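Comparing Two Finger Types on a Hand-Held Gripper for Household Tasks
Project Report, Medanby Robotics Program
Submitted by: Azlan Nugroho and Marlina Lumbantobing
Date of submission: 30/05/2020

1. Introduction

This report presents the work carried out by the authors on hand-held grippers for recording household manipulation. The tasks were performed in a furnished bedroom, on and over a bed with a printed cover. The left-hand unit carries its own camera, and the views from that camera are the main material of the study.
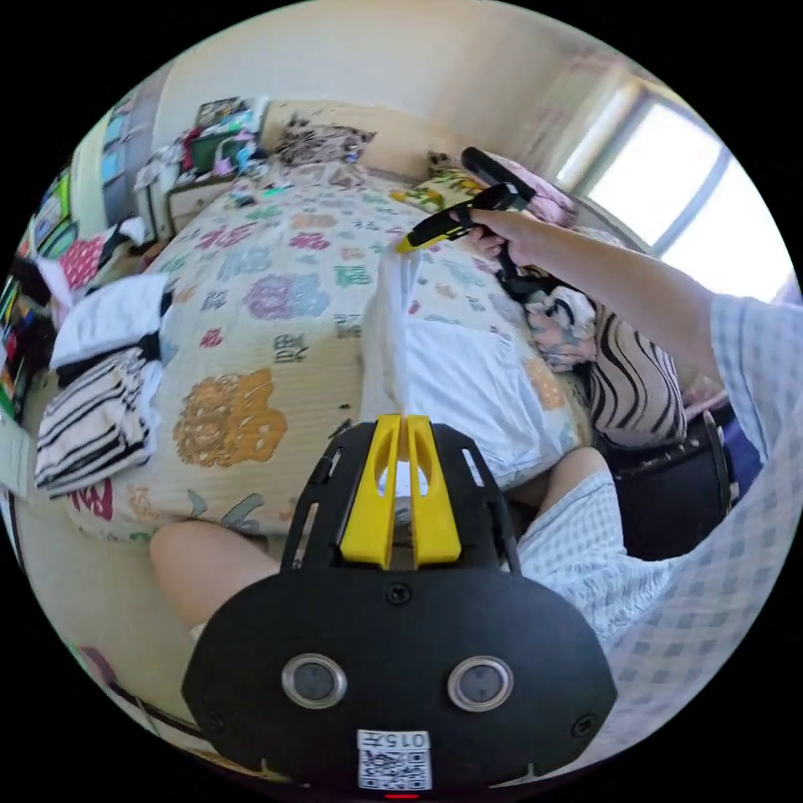
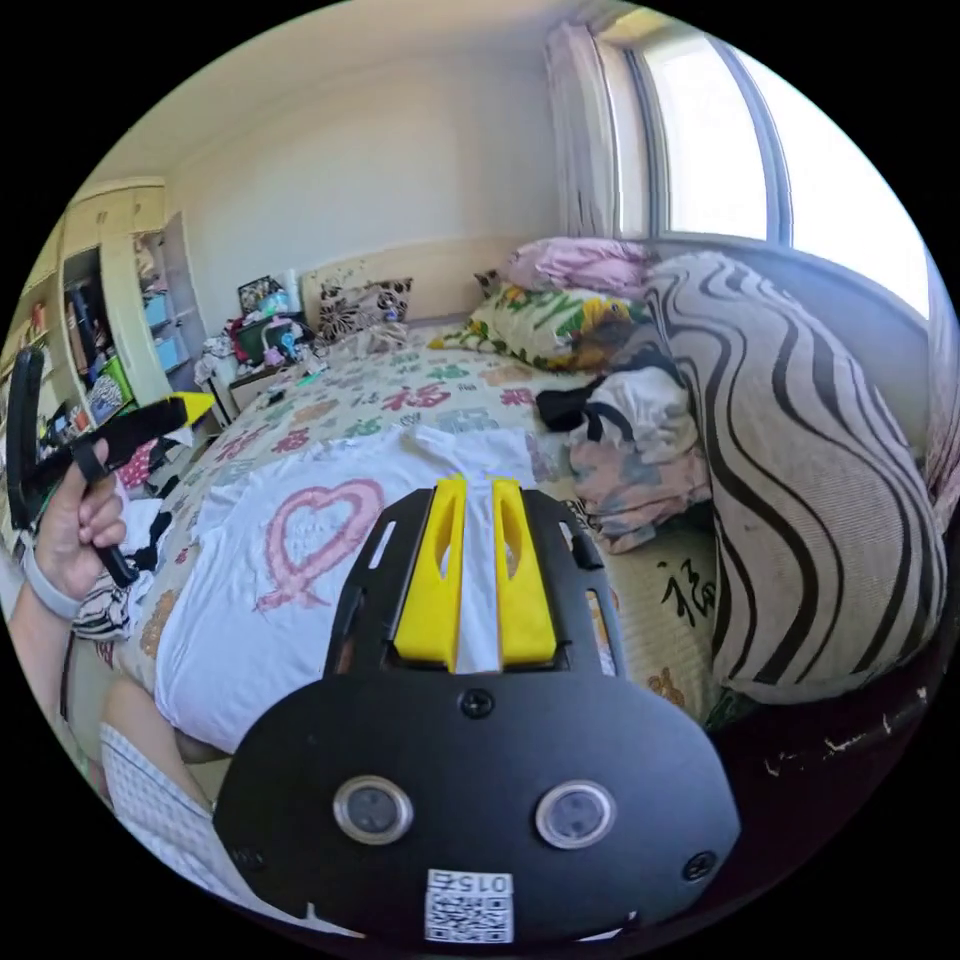
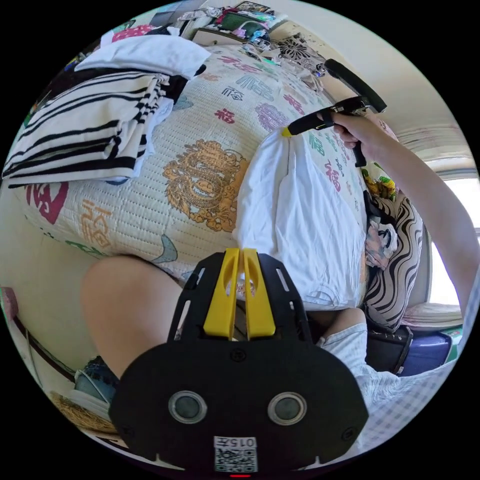
2. Objectives

The project had two objectives. The first was to compare two sets of fingers on the same gripper body, referred to in this report by their working names, Bright and Taken. The second was to determine whether a single camera placed behind the fingers gives a view that is good enough for labeling the start and end of each grasp.

The study did not attempt to train a control policy. That work is assigned to a later group and is planned for August.

3. Equipment

3.1 Gripper body
The gripper body is black, with two yellow fingers mounted side by side in a slotted frame. A printed label with a QR code identifies the unit. The same body was used for all recordings so that weight and balance would remain constant.

3.2 Fingers
The Bright set is the stiffer of the two. The Taken set is printed from a softer material and bends more under load. Both sets have the same length and the same mounting pattern, and they can be exchanged with a small screwdriver.

3.3 Camera
The camera has a wide-angle lens with a circular image. It was selected because it keeps the fingers and a large part of the room in view at the same time. Straight edges appear curved near the border of the image, and this was taken into account during labeling.

3.4 Software
Recordings were stored and reviewed with Bretomine, the labeling tool used in the Medanby teaching laboratory. One label was entered for each approach, contact, lift and release.

4. Method

Each operator was seated beside the bed and practiced with the gripper before recording began. The tasks involved soft items, among them a T-shirt and a plastic bag. Between attempts, the item was returned to the bed without being arranged in any particular way.

The operators recorded 480 attempts in total, divided equally between the two finger sets. An attempt was counted as successful if the item was lifted clear of the bed and held until the operator chose to release it. Attempts in which the item slipped and was caught again were counted as failures.

Labels were entered by one author and checked by the other. Where the two disagreed, the recording was reviewed a second time and a joint decision was entered. The final label file contains 3,737 entries, including corrections and repeated contacts.

5. Results

5.1 Fabric
The Taken fingers performed better on fabric. The softer material followed the folds of the cloth, and operators were able to pick up a single layer more often. The Bright fingers tended to push a flat piece of cloth forward before closing on it. When the cloth was already bunched, the difference between the two sets was small.

5.2 Plastic bags
The Bright fingers were more reliable on plastic bags, especially when the bag was held by its gathered neck. The Taken fingers bent outward under the same load, and the bag sometimes slid down before the lift was complete.

5.3 Camera view
The moment of contact could be labeled without difficulty in most recordings. The main problem was strong daylight from the window, which reduced detail in light-colored items. White fabric was the most affected. A second problem was that the fingers hid the contact point when the gripper was held directly over the item. Operators who approached at a slant produced recordings that were easier to label.

6. Discussion

Neither finger set was suitable for every task. For a mixed set of household items, the authors prefer the Taken fingers, given that clothing accounts for the larger share of the planned work. A stiffer backing could reduce the bending observed with bags, and a drawing of such a part has been submitted to the workshop.

The results should be read with some caution. Both operators were familiar with the equipment, and all recordings were made in the same room. Operator fatigue was not measured, although both authors noted that grip strength declined toward the end of long recording periods.

7. Recommendations

Future groups should draw the curtain or record at a time of day when direct light does not reach the bed. Camera exposure should be fixed before the first attempt and left unchanged until the finger set is exchanged. The finger screws should be checked at each exchange, as 3 recordings had to be repeated after a finger worked loose.

The label files and the finger drawings have been placed in the Bretomine project folder and are available to students enrolled in the program.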